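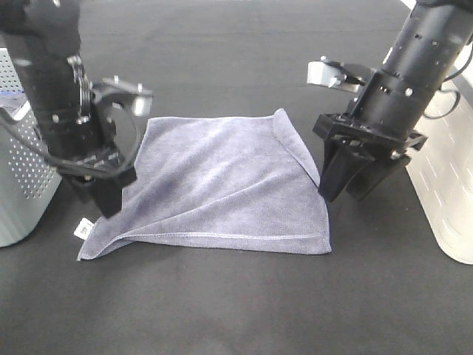

Site Visit 2: Marnham Laboratory, Handling of Deformable Objects

Preparatory notes for students, issued by Lahcen Sqalli

The visit forms part of the assessed program. Attendance is recorded on arrival at the front desk, and closed footwear is required in the laboratory.

The demonstration concerns two-armed manipulation of cloth. Students should review the Unit 3 material on grasp selection beforehand, in particular the difference between a rigid part, whose pose is given by six values, and a fabric, whose configuration has no comparably short description. Folds may conceal the corners a planner depends upon, and a hem behaves differently from a single layer.

During the demonstration, please record:

Which edge or corner is grasped first
The role of each arm at each stage
Any regrasp, and the apparent cause

Questions are to be held until the operator has stopped the arms. Students must remain behind the marked line at all times.

A written report of up to 3 pages is due at the next tutorial. Sketches are to be labelled and may be drawn by hand.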